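Against the Helpful Appliance

My kettle wants me to have an account. I bought it in June from Bolter, a company that used to make kettles and now makes what it calls "morning experiences," and it will boil water without the account, but it sulks. A small orange light blinks at me until I sign up. I have not signed up. We are six months into this and one of us is going to crack.

I used to think of this as a problem for people who buy silly things. Then I looked at what had crept into my own kitchen. The scale sends me a newsletter. The slow cooker, a Nonditz, has 253 recipes stored inside it and I have made one of them, by accident, while trying to set the clock.

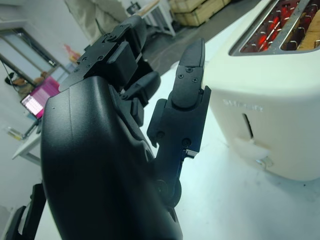

Black fingers, most of them folded.

My neighbor Mesfin Mekonnen repairs small appliances for a living, and he has a theory about all this. A knob, he says, is finished when it leaves the factory. You turn it and it has nothing more to ask. A screen is never finished, and somebody has to be paid to keep not finishing it, and that somebody is you. He charged me eight dollars to tell me this and also to fix my can opener.

I put his theory to a friend who works in marketing. She said people love features. I asked which ones she used on her own oven, and she said "bake."

I don't want to be the crank who says everything was better before. Plenty of it was worse. My grandmother's iron had one temperature, and that temperature was "fire." I like a freezer that doesn't need to be chipped out with a screwdriver twice a year. But those were improvements to the job the thing was already doing – the iron got better at ironing. It did not start asking how I felt about ironing.

What I'd like is a label on the box, the way food has one. Number of things it does. Number of things it would like you to do in return. The manual for my kettle runs to 1470 words before it gets to water, and I think a shopper deserves to know that going in.

The toaster has mostly held the line. You put the bread in, you push a thing down, you stand there in your socks. The dial has never meant the same thing on any two machines, and we all just live with that. It's a small price for being left alone.
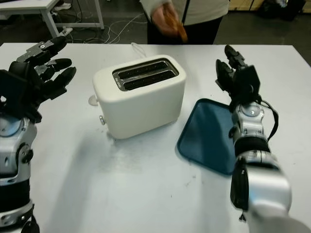

What I Did About the Kettle

I put tape over the light.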